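Stetetti 分解作業デモデータ README

はじめに

このデータ一式は、使い終わったデスクトップ型コンピュータをロボットアームで分解する動作を、人の遠隔操作で集めたものです。まとめているのは Olero という小さな研究グループで、データの名前は Stetetti といいます。由来をよく聞かれるのですが、最初のメンバーが作業中に口ずさんでいた意味のない言葉がそのままフォルダ名になり、気がついたら論文の下書きにまで入り込んでいた、というだけの話です。変える機会は何度かあったのに、もう愛着がわいてしまいました。

読んでくださるのは、模倣学習の方策を訓練したい方、接触の多い作業の評価に使いたい方、あるいは自分のところでも似たものを集めようとしている方だと思います。三番目の方のために、集め方の細かいところを少し長めに書いておきます。急いでいる方は「中身」と「使い方の注意」だけ読んでいただければ大丈夫です。

作業の範囲

対象は、側面のパネルを外して寝かせた筐体の内側です。メモリの抜き取り、CPUまわりの固定金具の開閉、CPUの取り出し、小さな金属部品の持ち上げと受け台への移動、という四種類の動作に分けています。パネルのねじを外すところは人が先に済ませるので、データには入っていません。ケーブルを抜く動作も試してはみたのですが、コネクタのつめを押しながら引くという動きが二本指ではどうにも難しく、今の版では見送りました。いつか入れたいです、本当に。

一つの動作の始まりと終わりは、操作者が足元のスイッチで区切ります。区切りが早すぎたり遅すぎたりしたものは、あとから手で直しました。直した区間には trim_fixed という印がついています。

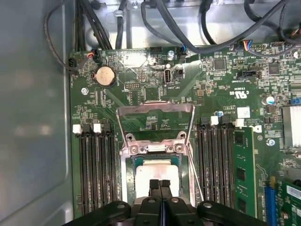 操作の担当は主に Wekesa Minja と Danang Rahman の二人で、二人のくせはかなり違います。Wekesa は部品の真上まで一気に寄せてから、そこでじっと止まって向きを合わせます。Danang は遠いところから少しずつ角度を作りながら降りてきます。どちらがよいということはなく、混ぜて学習させた方策のほうが初期位置のずれに強い、というのが私たちの手元での感触です。ただ、混ぜると迷うような動きが出ることもあるので、操作者を示す operator の欄で分けて試せるようにしてあります。w と d の一文字です。

中身

記録は全部で915エピソードあります。そのうち成功の印がついたものが631、残りは途中でやめたもの、部品を落としたもの、金具に引っかかって動けなくなったものなどです。失敗の側も消さずに入れました。初めの版では成功だけを配っていたのですが、失敗の検出をやりたいという問い合わせをいただき、古いディスクから掘り起こしてきたのです(捨てずにおいてよかった!)。

各エピソードのフォルダには次のものが入っています。

手先カメラの動画
固定カメラの動画
関節角と手先の位置姿勢
グリッパの開き幅と指令値
操作者からの入力の生の値
作業の種類、成否、操作者、一言メモ

一言メモは日本語と英語とスワヒリ語が混ざっています。整えようかとも思ったのですが、「もう少し左だった」とか「金具にきらわれた」とか、そのとき本人が感じたことがそのまま残っていて、読むとけっこう役に立つので手を入れていません。機械的に処理したい方は、メモの欄は無視して result の欄を使ってください。

時刻は固定カメラの側を基準にそろえています。手先カメラは1コマ遅れて見えることがあり、ずれを推定した値を sync の欄に書きました。補正済みの動画は配っていません。元の動画に値を当てるほうが、あとで推定をやり直したときに困らないからです。

置き方と道具

筐体の向きは毎回きっちり同じにはしていません。作業台の上で、前後左右に少しずらした位置を決めておき、エピソードのまとまりごとに変えています。ずらしかたの表は layout の表にまとめました。向きを変えるときは受け台を動かさず、筐体のほうだけを動かします。受け台まで一緒に動かすと、つかむ側の失敗なのか置く側の失敗なのか、あとから見分けるのがとても面倒でした。 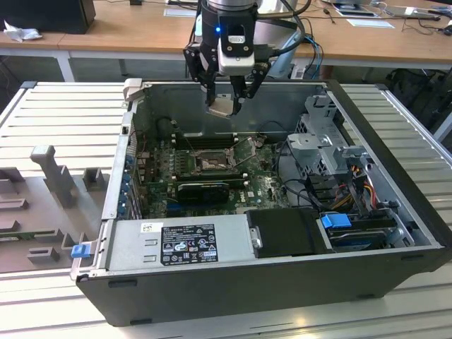 小さな部品の受け渡しは、この作業でいちばん頭を悩ませたところです。メモリのように長いものなら、つかむ位置が少し悪くてもなんとか運べるのですが、薄いものはほんの少しの傾きで指の間を滑ります。二本の指にはさまれた平たい銀色の金属部品も、傾いたまま筐体の奥の壁の上に来ていますが、私たちはこういう姿勢をすぐに失敗とは数えません。受け台に収まれば成功、収まらなければ失敗、と決めました。途中の姿勢のよしあしは grasp_note に別に書いてあるので、きれいなつかみかただけを集めたい方はそちらで絞り込んでください。

受け台の設計は Tamsin Ruddock がしてくれました。灰色の板に突起や溝をつけた形で、図面は fixtures のフォルダにあります。ご自分のところで作るときは、溝の幅を少し広めにしてから詰めていくのをおすすめします。きつく作って削るより、ずっと気が楽です。

照明は部屋の天井のものだけを使いました。金属の面が光って、手先カメラで金具のふちが見えにくくなるエピソードもあります。照らしかたを工夫すればきれいに撮れるのでしょうけれど、実際の分解の現場では明るさを選べないことが多いと聞き、あえて残しました。明るさの印は bright、normal、dim の三つで、これは見た目の判断です。測った値ではないので、数値として扱わないようにお願いします。

学習と評価の分けかた

評価用には62エピソードを取り分けました。筐体の置き位置が学習側に出てこないものを選んでいます。動作の種類の割合もなるべく近づけましたが、CPUの取り出しだけは少なめです。評価の結果を書くときは、全体の平均だけでなく種類ごとの値も添えていただけるとうれしいです。メモリの抜き取りが簡単すぎて、平均だけ見ると何でもうまくいっているように見えてしまうのです。

Josphat Laizer が書いた基準の方策が baseline のフォルダにあります。固定カメラと手先カメラの両方を入れる形で、特別な工夫はありません。手先カメラだけでも動かせますが、受け台へ戻る途中で行き先を見失うことがありました。設定ファイルの最初の値のままで再現できるはずですが、うまくいかないときは乱数の種より先に、カメラの順番が入れ替わっていないかを見てください。私たちはこれで丸二日なくしました。

使い方の注意

一つめ。筐体は限られた機種に偏っています。違う会社の違う形の筐体にそのまま通じるとは考えないでください。金具の開きかたが変わるだけで、最後の押し下げの動きはほぼ役に立たなくなります。

二つめ。力のセンサの値は入っていません。グリッパの指令値と開き幅の差から押しつけの様子を推し量ることはできますが、基板をいためない強さかどうかをこのデータだけで決めるのは危険です。まだ使うつもりの部品で試すのは、どうかやめてください。

三つめ。部品についた油や放熱用の塗り物を拭き取る作業は含みません。指先は操作者が区切りのよいところで拭いていますが、いつ拭いたかまでは記録していません。 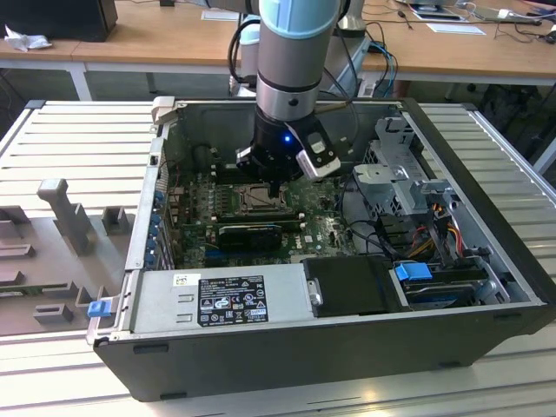
最終更新日:2020年3月13日(金)

この版での変更

操作者の欄を w と d に統一しました。前の版では名前の書きかたがまちまちで、同じ人が別の人として数えられていました。教えてくださった Falcão の皆さん、ありがとうございました。

sync の値を推定し直しました。古い値は sync_old に残してあります。すでに学習を終えた方がやり直すほどの差ではないと思いますが、手先カメラだけで学習している方は一度比べてみてください。

layout の表で、一部の行の左右が逆になっていたのを直しました。

これからの予定

4月に、ケーブルを避けながら奥の部品に届く動作を追加するつもりです。エピソードの数は、使えるものだけで700まで増やすのが目標です。操作者も増やしたく、いま Amnuay Suksawat が練習をしているところで、すでに Wekesa とも Danang とも違うくせが見えてきました。欄の文字は a になる予定です。

入手と連絡

研究と教育の目的であれば自由に使っていただけます。再配布のときは、この README を一緒に入れてください。ダウンロード先は Undville の共有サーバで、容量が大きいため動作の種類ごとに分けて置いてあります。まずはメモリの抜き取りだけ落として、読み込みのスクリプトが動くか確かめるのが早道です。

間違いを見つけたときは、エピソードの番号と、できればどのカメラのどのあたりかを書いて送ってください。返事が遅いときは、たぶん全員が作業台の前にいます。もう一度送っていただいてかまいません。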